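Tabletop Pretend Bakery Set
Item 1586
Nitora Early Learning Supply

The Tabletop Pretend Bakery Set is supplied to preschools, kindergartens, libraries and therapy rooms. It provides a rectangular woven basket, a large round white bowl with a grooved outer wall, a round plate in pale lavender, and an assortment of play food from the bakery counter. The set is intended for supervised play at a table of ordinary classroom height, with one child or two children seated side by side.

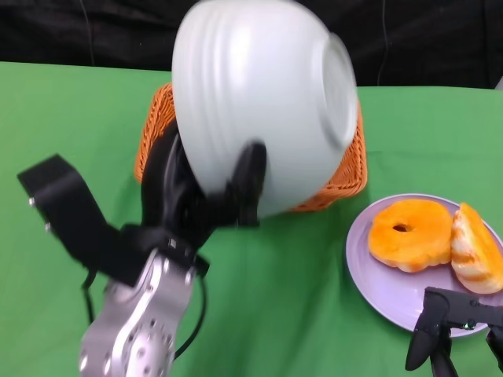

Sarkcombe, November 6, 2024

Nitora has revised the contents of Item 1586 for the coming school year. The bowl and plate are now included in the standard set; they were formerly ordered under a separate number. Schools holding the earlier set may order the two pieces alone as Item 1382. The basket is unchanged in size and weave, and existing baskets may remain in use.

The basket has slanted sides and a braided rim. It serves as the shop tray during play and as the storage container afterward. Its orange color was retained at the request of classroom staff, who found it easy to pick out on an open shelf. A soft brush is suitable for removing crumbs and dust from the weave. The basket should not be soaked.

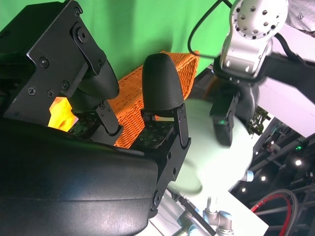 Suggested Use

The set lends itself to sorting, serving and clearing away. A teacher may ask for all the cake slices to be placed in the basket and the breads in the bowl, then invite the child to propose a different arrangement. The plate is best kept for the customer's order. Younger children may begin with a single request, such as one roll on the plate, before moving on to orders of two or more items.

A plain cloth beneath the set keeps the pieces from sliding and reduces noise in shared rooms. Green is preferred in our own play room; the cakes and breads show clearly against it.
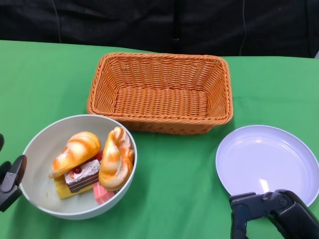
Play breads and cake in the bowl, with basket and plate.

The cake slices are striped or layered in several colors, among them yellow, pink and chocolate brown with white frosting. The breads have a swirled pattern in orange and cream. Individual foods may differ slightly in shade from one delivery to the next — this is not considered a fault.

Replacement foods are sold singly. Orders should state the item number and the name of the piece required. Requests from schools are handled by Brisa Carrillo, and requests from libraries and clinics by Anathi Makhubela.
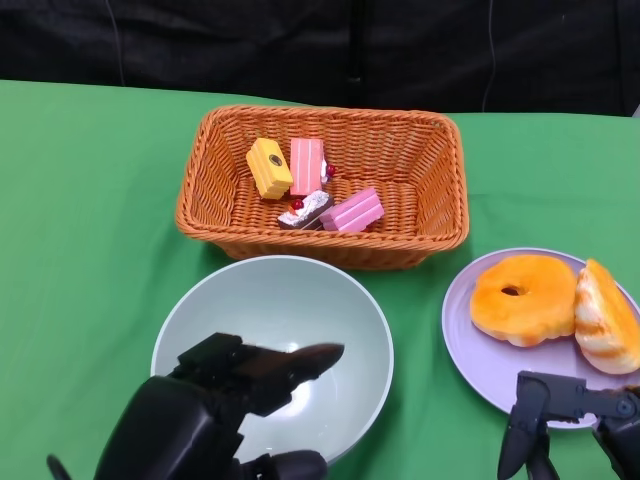
Clearing away should be treated as part of the activity. Children return the foods to the basket, and the bowl and plate are wiped with a damp cloth and dried before storage. Staff should inspect the pieces at the end of each term and withdraw any that are cracked or have come apart.

The set may be returned unused within 49 days of delivery. Returns are to be addressed to the Nitora warehouse, Mofokeng Building, Sarkcombe, for the attention of Anel Steyn.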